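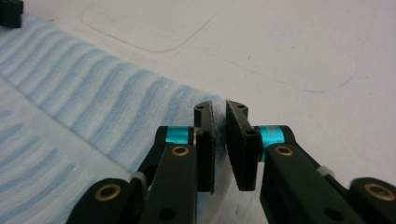

Black fingers, turquoise collars, brass bushings. The Walgate kit over the bench.

Posted in May by Yolotzin Bautista

Home Reviews Bench notes Archive Contact

Quick one tonight, dinner's in the oven. A few of you asked about the Walgate hand-held gripper after my grumble about the Muvell. So.

Ordered it through Pathak, who were good. Box came with a bag of hardware and a manual that's mostly torque settings. Price was $2,912 with the spare fingertips. Not cheap! The Muvell was less but I spent the difference in swearing.

Assembly. Allow an evening. I had the linkages on wrong the first go and had to pull the lot apart, my fault, page four is pretty clear if you read it. Bushings went in by hand, no press needed. The fingertip pads have two little holes in the top of each and I really like that, becuase I'm always wanting to stick my own bits on things.

In use: smooth. Fingers stay parallel right through, none of that toe-in you get on cheap ones. Did more than 2,000 open-close cycles over the month (kept a tally on the whiteboard, yes I'm that person) and no slop I can feel. Wrist gets tired before the tool does. I'd like a fatter handle, or maybe just bigger hands.

Gripes. Spare pads are $80 a set. Eighty! Spare collars only come in the same colour, which I happen to like, but still. And the support line wanted a serial number that is printed on the inside of the carton, which had already gone out with the recycling. Took three emails to sort.

Vistberg do a service plan for $125 a year, covers bushings and a checkup. Havent signed up. Might once the warranty's done.

Would I buy it again? Yep, minus the carton business. Next post is mounting my own soft tips, if the glue ever turns up. Timer's going, gotta run.

Print this post | E-mail this post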